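Search this forum... Go Advanced search

Two-arm folding: left gripper dithers over the shirt before it commits

tinbobbin wrote:

Hello all, and sorry in advance for the length, I've been reading this board for ages and now it's my turn to bother you. I'm training a folding policy in Thevar on a two-arm table setup, with Follden doing the motion planning underneath (so the policy puts out short chunks of gripper targets and Follden smooths them and keeps the arms from hitting each other). Training data is 3,000 teleoperated episodes, of which 2,762 survived my cleanup script. All T-shirts, mostly white or close to it.

What happens is this. Approach is lovely. Both arms come over the table, spread out nicely, and then the left one stops a little above the cloth and starts to dither. Down a hair, up a hair, sideways a hair. Sometimes it goes on for 158 control steps before it picks, and other times it picks on the second try like there was never any question about it. The right arm waits for it the whole time like a patient dog. 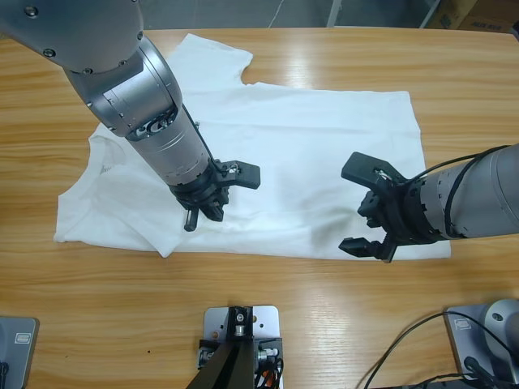 Left gripper over the middle-left of the shirt, right gripper open on the other side.

I've tried lowering the learning rate, training longer, and a smaller chunk length. The smaller chunks made it worse! Loss curves look fine and I've stopped trusting them. Has anybody seen this with a shirt that's already folded over itself on one side? On a properly flat shirt it's much better behaved, and that's the part I can't get my head around.

Settings, for anyone who wants them: chunk of 50, execute 10, replan, no temporal averaging. Follden collision margin left at default. Overhead and wrist cameras both go to the policy.

---

rustymoth wrote:

Welcome! Lovely clear first post, and yes, I have seen this, and I would put money on your chunk handover. You execute 10 and throw away 40. Every time you replan you get a fresh guess, and with people driving the arms by hand your data will have two or three perfectly good ways to pick that shirt up. One guess goes for the top layer, the next guess goes for the edge, and the arm ends up going for the middle of nothing. Shorter chunks give it more chances to change its mind, so it fits with what you saw.

Turn on temporal averaging first, with a fairly slow decay. If it's any good at all you'll know in ten minutes.

---

halfhitch_dan_no wrote:

I'm going to disagree with my friend rustymoth, with affection, as we've had this argument in at least two other threads. Averaging two different plans gives you the average of two different plans. If one says left and the other says right you've built yourself a very smooth way to miss.

I'd look at perception. It's white cloth lying on white cloth. From overhead a doubled layer is a soft gray line and not much more, and then you go and put the arm's own shadow on it. If the policy can't tell whether it's about to pinch one layer or two, of course it hesitates. What size are your images when they go into the encoder? Thevar shrinks them quite hard out of the box and I would not be surprised if your layer edges vanish completely. Save out exactly what the network gets and look at it with your own eyes.

---

tinbobbin wrote:

Thank you both, this is already more help than I deserved. I tried averaging over lunch. The dithering got smaller but slower, sort of a gentle drifting, and two of the picks closed on air. So a point each, maybe?

Then I dumped the encoder inputs as suggested and oh dear. The overhead view at network size is a white blob. I can just about find the neckline if I already know where it is. The wrist view is far better, you can pick out separate layers once the fabric is bunched up between the fingers.

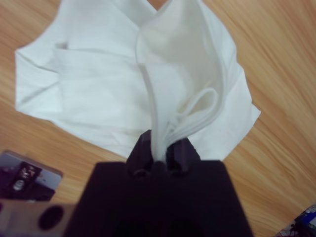

So now I'm wondering whether I've been leaning on the wrong camera for the approach. The trouble is that before contact the wrist camera is sweeping over plain wood half the time and the policy seems to have learned to ignore it until late. I could crop the overhead image around each gripper using the forward kinematics and feed those crops in at full resolution. Would that be silly? It'd mean three more image streams or so and my training machine already sounds like a hair dryer.

---

rustymoth wrote:

Not silly at all, and I'll give halfhitch the point on resolution, graciously, just this once. But please don't leave the drift alone. Better pictures won't fix two demonstrators who pick differently. Do you know how many people drove the arms?

---

spoolwise wrote:

Jumping in from the Kikitham workshop, where we run a very similar stack on pillowcases. Before you add any streams, check Follden's margin. The default treats the fingers as a box that's bigger than the fingers, and if your table height is a few millimeters off, it thinks a low pick is a collision with the tabletop. It won't refuse, it just quietly nudges the target up. Then the policy sees it hasn't arrived, asks again, and gets nudged again. From outside that looks exactly like a nervous robot!

Easiest way to see it is in Oven. Load the log, turn on "requested" and "planned" together for the left arm, and look at the height trace. If the two lines part company just above the cloth you have your answer, or a good slice of it.

---

halfhitch_dan_no wrote:

That's a good catch and I'm annoyed I didn't think of it. Doesn't explain why a flat shirt behaves better, though. Same table, same height.

---

spoolwise wrote:

It might. On a doubled part the demonstrators probably go in lower and more sideways to get under both layers. On a flat shirt they'd pinch from above and stay clear of the margin. Guessing, mind you. The Oven trace will settle it one way or the other.

---

tinbobbin wrote:

Well, I've got the trace open and the lines do part company! Requested height goes down, planned height flattens out 4 mm above it, and there's the wobble, right where they split. It isn't every episode, though. In a few of the worst ones the two lines sit on top of each other and the request itself is what's wandering, so rustymoth's two-plans story is still alive in there somewhere.

To answer the question, two people drove, and one of them (me) likes to come in from the side. I never tagged which episodes were whose, so sorting that out will be a long evening with a pot of tea.

Plan for now is to re-measure the table height, tighten the finger box, and rerun the same starting layouts with averaging off so I'm only changing one thing. After that I'll try the crops, left arm only to begin with, and a short 2,000-step fine-tune to see if it bites. I'll put the traces up here when I have them.

---

rustymoth wrote:

Keep the old checkpoint somewhere safe before you fine-tune, please. I lost a good one in June that way and I'm still sulking.

Contact the moderators | © Forum members, posts remain with their authors | Back to top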